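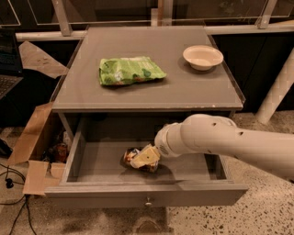
February, 4:10 pm. Seal test, snack film, Gelero laminate against the current Jadoon stock. Jaw dwell raised to 0.9 s, pressure unchanged. Burst on the Gelero pouches: 2 failures, both at the fin seal, none at the end crimp. Jadoon: no failures, but slight curl on the reel side.

Humidity logger in the Culthorpe chamber reads high again. Offset not applied to these results.

To do: repeat at 5 s hold, check the fin wheel for wear, order more than 3000 blanks.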